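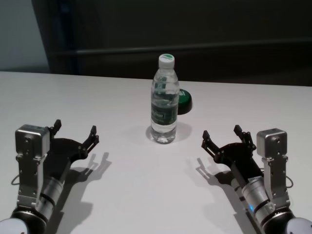 Botella de agua de plástico transparente con tapón de rosca blanco.

Tiempo de lectura: 2 minutos
20 de enero de 2021 -- Publicado por Houda Abdel Rahman

Reclamación del depósito de envases en la red municipal de Ginatville

Buenas tardes. Me dirijo a la comunidad en nombre de una asociación vecinal de Ginatville. Entregamos 2.223 envases en el punto de recogida Dromport y el justificante solo recoge 2.010. La oficina nos indica que la diferencia corresponde a unidades «no admitidas», sin más detalle. Solicito información sobre el plazo para reclamar y sobre los criterios que se aplican para rechazar un envase. ¿Es necesario conservar el justificante original o basta una copia?

Respuesta 1

El plazo ordinario es de 22 días naturales desde la fecha del justificante. La reclamación se presenta por escrito en la oficina de Cundness, con el justificante original y un documento de identidad del representante. La copia se admite únicamente si está sellada por el propio punto de recogida. Conviene solicitar en el mismo escrito el desglose de rechazos por causa, que el gestor está obligado a facilitar.

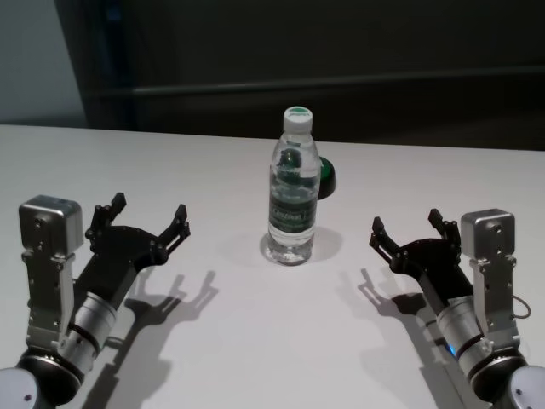

Los criterios de admisión figuran en el anexo del reglamento de la red. El envase debe entregarse vacío, sin aplastar y con la etiqueta adherida, dado que el código se lee en ella. Una botella como la de la fotografía, llena casi hasta el hombro, no se admitiría en ese estado, aunque conserve el tapón blanco y la etiqueta verde y blanca en su sitio. Los envases con restos de líquido son la causa de rechazo más habitual en las entregas colectivas -- sobre todo cuando proceden de actos públicos -- y no se devuelven al interesado.

Respuesta 2

En Mansour lo tramitamos en marzo y tardaron 60 días en contestar. Reconocieron una parte. Llevad el original.

Respuesta 3

Entiendo que las asociaciones tienen un procedimiento distinto, pero no puedo confirmarlo. Consulten en la oficina.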